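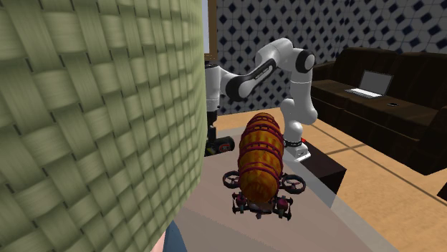
Pre-run safety checklist, simulated arm exercise
Moveder Robotics Club, student project "Widis"
Filled in by: Chinyere Bassey
Checked by: Garba Olatunji
Date: April 20, 2024

We use cookies to remember your settings. Accept | Manage choices

Please fill in this list before every practice run, also in the simulator. The habit must be the same as with the real arm.

1. Base of the arm is on the table and does not float or sink.
OK. I looked from two sides.

2. Object to be picked is lying still before start.
OK. It is the dark can, on its side. Garba asks that we write "on its side" each time, because the grasp angle is different from a standing can.

3. Gripper can be seen completely from the working view.
NOT OK. The green woven object is very near to the view and covers the left side of the gripper and also part of the can. View must be moved before the run is scored. Same remark was written in March.

4. No other item inside the path of the arm.
With comment. The big orange ribbed object is at the center of the table and the can is behind it, to the left. Lift first, and only then turn. Do not sweep low to the right.

5. Small items with thin parts are noted.
Yes. The dark one with the spoked rings, at the near end of the orange object. Thin parts gave us wrong contacts in scene 188, so please watch the contact log.

6. Speed limit is set.
OK, 40 percent. First I found it at full speed from the last group. Please return it after you finish.

7. Stop key is tested.
OK. Tested two times.

8. Scene number and log folder agree.
Corrected. The folder had 218 and the sheet had 188. The right one is 218.

9. Furniture of the room is outside of the reach.
OK. Sofa and laptop are far enough for this task.

Result: run is permitted for practice, not for score, until point 3 is closed.

Comment of checker: I agree with point 3. For point 4, I would also like a higher waypoint above the orange object. Chinyere will add it in the Ojo script and send me the new version. G.O.

Sign up for the Moveder newsletter. Enter your e-mail. Subscribe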